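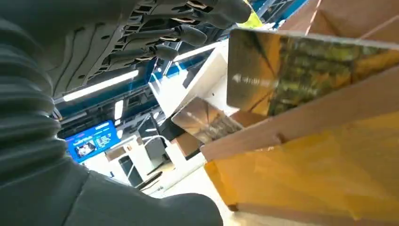 Vukico leases robot hands by the month. The company's main product is the Nosden, a five-fingered hand that ships with a control box, a software license and a phone number for support. The product lead, who asked to be identified by title only, spent an hour answering our questions about what customers get for their money.

The first question was what the Nosden is for. "Sorting and putting things in slots," the product lead said. "Small, flat things mostly. If you have pallets to move, call somebody else."

The monthly fee covers the hand, a spare set of fingertips and 13 hours of remote setup. After that, setup time is billed separately. The company shipped its first units in November and now has 31 of them out on lease. Most went to small packing firms and a few to schools. 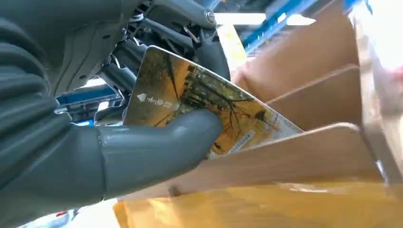 Flat goods were the hard part of the development work, according to the product lead. A box or a bottle gives the fingers something to close around, and a thin sheet does not. A printed card with rounded corners has to be held with a finger pressed on its face, and it still has to reach the cardboard dividers at an angle that lets it go in. "Too much force and it bends. Too little and it turns in the grip," the product lead said. "We spent seven weeks on that and I would still call it fair. It's not great."

Vukico's own test is a run of 100 placements into a divided box. The company does not publish the results. Asked why, the product lead said the number depends too much on the box, and that customers should run the test with their own goods during the trial period.

The trial is one of the things buyers ask about most. It lasts 31 days and the customer pays shipping both ways. 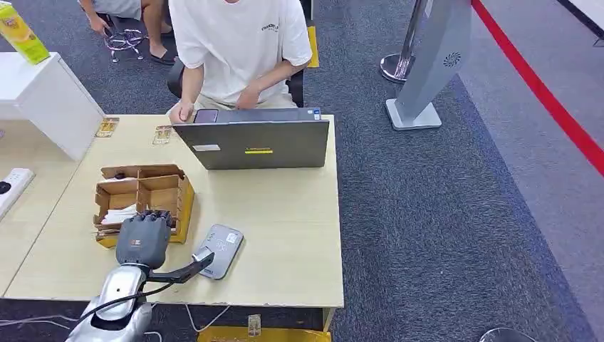 Cullinane, which leased two hands for its packing room, told us the trial was long enough but the manual was not. The firm said it had the hand moving on the first day and then lost most of a week to calibration, with the answer finally coming over the phone. It has kept both units and would like a cheaper plan for months when they sit on the shelf.

The product lead did not argue with the complaint. "The manual was written by the people who built it. We're redoing it." A seasonal plan is being discussed, with no date set.

On competition, the answer was short. Urkumen sells a simpler gripper outright, and the product lead said it is the better choice for anyone handling a single item all day. "If your product never changes, you don't need five fingers. You're paying for joints you won't use."

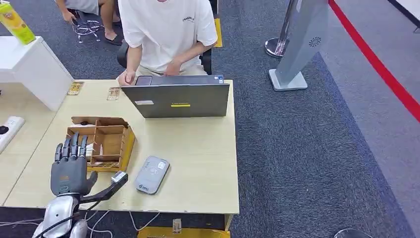

What the lease does not cover

Damage from liquids, lost fingertips and any change made to the wrist mount are the customer's cost. So is an on-site visit, which Vukico will arrange but does not encourage. "Nearly everything can be fixed remotely," the product lead said. "When it can't, we swap the hand and look at the old one here."

A swap takes seven working days. The fee keeps running during that time, and the product lead said that part of the contract is under review.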